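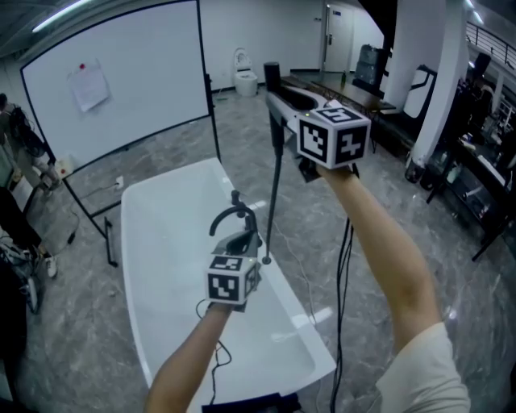

Household Tasks Program: Progress Report 2, July
Prepared for Wellico by Aurélien Bodin, Ravholm site

Work this period moved from kitchen counters to the bathroom set. Demonstrations are recorded with two hand-held grippers, one per hand, tracked by marker cubes. The bathtub is freestanding and sits on tile, so the operator works over the rim from standing height.

Recorded to date: 2,248 demonstrations, of which 285 are bathroom tasks. Policies trained on this set were run on the Soren arm pair.

Results
Single-object pick and place near the tub: 71 percent success.
Wiping the rim: partial. Contact force drifts on the curved section.
Two-handed tasks (one hand holds, the other works): not yet usable without supervision.

Our assessment is unchanged. The machine can do short chores in a room it has been trained in. It cannot yet clean a bathroom end to end, and we do not expect that within the current budget.

Open items
Glossy white surfaces still give poor depth readings.
Cable routing on the grippers is to be revised with Pichon.
Second bathroom layout needed before the next evaluation.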